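HOME & LIVING | SMALL SPACES

The White Room Problem

Every few years somebody decides that the cure for a cramped apartment is to paint everything in it white. I have lived through at least 3 rounds of this. The first was in 1996, when a landlord in Nandstead went over my kitchen cabinets, hinges included, and raised the rent. So I went to the Kurnlow showroom in October with my arms more or less folded.

Kurnlow sells fitted furniture for small rooms. The pitch is simple enough: one run of white cabinets does the work of a kitchen, a bookcase and a hallway table, and you get your floor back. The brochure says a whole room can be fitted in up to 13 hours. It doesn't say how many people that takes, or what they do when your walls turn out to be crooked, as mine are.

The brick is what saves it. The company left one wall bare red, with darker bricks scattered through it, and set the white pieces straight against it. I've seen the same furniture in the Vivadberg catalog against a pale gray wall and it looked like a dentist's supply closet. Against brick it looks like somebody made a choice. Whether it would look that way in a rental with textured plaster is a question the brochure leaves alone. 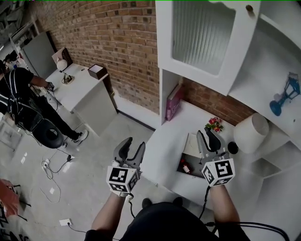
White on brick: the low counter with its rounded corner, and the ribbed glass door above.

I'll give them the rounded corner. Anyone who has carried laundry through a narrow room knows what a square one does to a hip, and I would pay a little extra never to meet one again. The frosted, ribbed glass on the upper cabinet is also a decent idea. It hides a mess better than clear glass and feels less like a locker than a solid door. You will still have to dust it, and ribs hold dust.

The open shelving is where I start to argue. A blue lantern-shaped ornament has a shelf, a pink book leans in the niche, and fine, it's charming. Now put your own things there. Mine would be phone chargers, 2 half-burned candles and a stack of takeout menus. Open shelves flatter people who own very little, or who have a closet somewhere else for the rest of it.

Same with the flowers. They're artificial, red and pink in a dark vase, and I don't hold that against them — they do give you some color in all that white. But they also take up counter, and counter is what this furniture is supposed to be giving you. Add the plate and the lamp with the drum shade and I began to wonder where a person would chop an onion.

The little recessed compartment in the counter I went back and forth on. There was a small red bottle in it. It might suit spices, or keys. It might also be the place where crumbs go to live. I asked whether it came out for cleaning and was told they would check.

Gkikas, which makes a cheaper line along the same lines, skips the compartment and the glass and uses a plain square edge. You lose the hip protection. You do get a deeper counter for your money, and I suspect most people would be happier with that after the first winter.

If you do go white, go low and keep it to one wall. Put a globe lamp on a side table and leave the top mostly clear. And ask about touch-up paint before you sign.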